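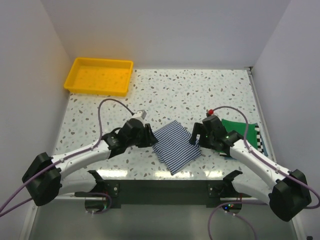
So where do you start when the towels come out of the dryer in one big heap?

Start with the striped ones. Fold along the stripes and you've got a straight line to follow the whole way, and your hands learn the move before you get to the plain ones.

(wait for people to sit down)

Okay -- hi everybody, I'm Charito. I ran linens at the Ukdale guest house, 36 rooms, and in September we folded 942 kitchen towels. I still dream about it!

Edges next. Mine come out uneven all the time, and I used to shake the thing out and start over. Ingrid Tillman broke me of that. Tuck the messy side under, press it flat with your palm, move on.

Checks and solids: separate piles, please. Ask for a show of hands here -- who sorts by color, who sorts by size?

Pass the towels down the rows now. Guilan has the spares. Skip the napkin part if we're past the half hour.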